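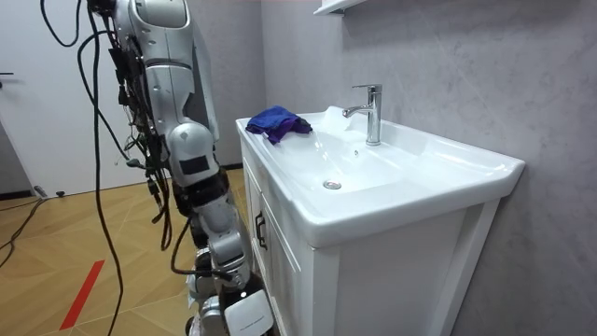

Slide 1. White ceramic basin, chrome single-lever faucet.

Good afternoon. My subject is wiping out a washbasin. It is the smallest job on the Kendermont cleaning sheet and the one I get the most questions about when I visit buildings.

Cedham has 128 guest rooms, each with a basin. Say that number slowly. New starters go over the whole vanity in 70 seconds, which is fine if the order is right.

(Pause. Ask who cleans the faucet first. Wait for hands.)

Slide 2. What is in the bowl

Look in before you touch anything. Loose specks go toward the drain, so start above them and pull down. A dry cloth on grit drags it across the glaze. Run a little water first — a short burst, lever halfway.

Mention the overflow hole. People forget it on a basin like this one, where it sits on the back wall under the faucet. A corner of cloth twisted to a point will do it.

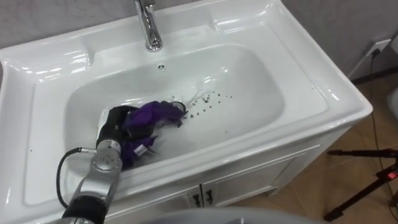 Slide 3. The cloth

We use one color for basins and keep it for basins. At Cedham that color is purple. The wash tag stays on, and the supervisor checks it when the cloths come back from the laundry.

Fold in four if you can. Most people bunch it, and a bunched cloth is all right in the bowl, where you need it to follow the curve. On the flat rim it leaves lines. Cloths are retired after 200 washes. The Khamphan site tried longer and went back.

Slide 4. The rim

Back ledge, left side, right side, front lip. Go behind the faucet as well. Water stands there and leaves a chalk ring by the end of the week. 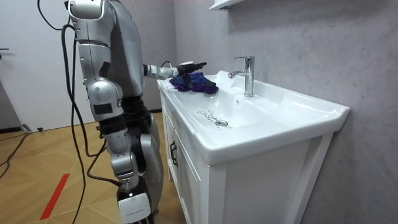 Lift the cloth at the corners and turn it to a clean face before moving on. If you set it down on the ledge, wipe that spot again when you pick it up. I still find damp patches under cloths that were left while someone went for the trash bag.

(Skip the next part if we are past 23 minutes.)

Kondar asked whether the cabinet doors belong to this job. Yes, but last, and with a different cloth. Handles get a wipe every day, the panels once a week.

Slide 5. The bottom of the bowl

Press here. Most of the soap film sits low down, near the drain, and a light pass leaves it. Flat hand or fingertips, both work. Finish with the drain ring, then rinse and wring out the cloth.
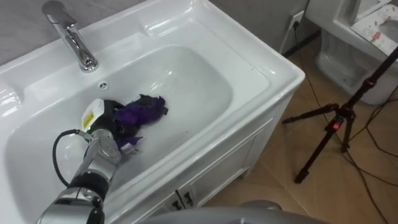
Slide 5. Purple cloth pressed against the bottom of the basin.

Take questions. Hand out the one-page sheet at the door, and remind the Cedham group to sign for their new cloths.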